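Notebook, May. Sindcombe office, shared desk by the purple wall

Started 2:00. The job was to get the loose supplies into one organizer so that people stop borrowing from the Gastitz bench. Nghĩa Võ wants the same layout on every shared desk, so I am writing down where things go.

Back row, left to right: clear tape, small binder clips, pink sticky notes. Front row: stapler and metal bits on the left, staples in the middle, paper clips on the right. Clip colors stay mixed. Sorting them by color took too long last time and they were mixed again by the next morning.

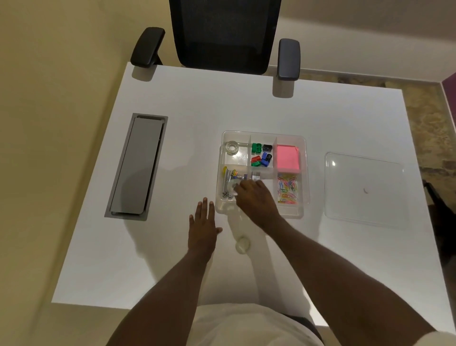

Staples go next to the stapler. Lụa Lại had them with the sticky notes on her desk and says she kept reaching across for them. She also wants a spare roll of tape at each desk. I have put that on the Oltent order, along with 700 more paper clips for the other rooms.

Lid: keep it with the organizer. The paper clips have to sit below the rim or it won't lie flat, so don't top up that compartment all the way.

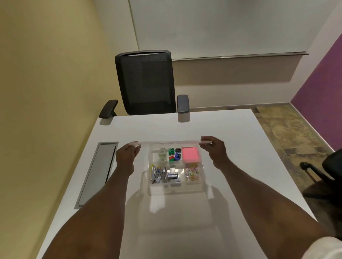

Still to do: labels for the front row, and a decision on pens. I would rather have them in a cup. They take up too much of the left compartment and the stapler needs the length.

Keep the organizer clear of the cable cover on the left side of the desk. Fang needs to get in there when the monitors come back.
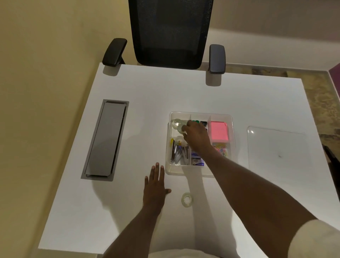
Shared desk, organizer with tape and sticky notes at the back, paper clips front right.

Next desk at 4:00 if the second organizer is here by then.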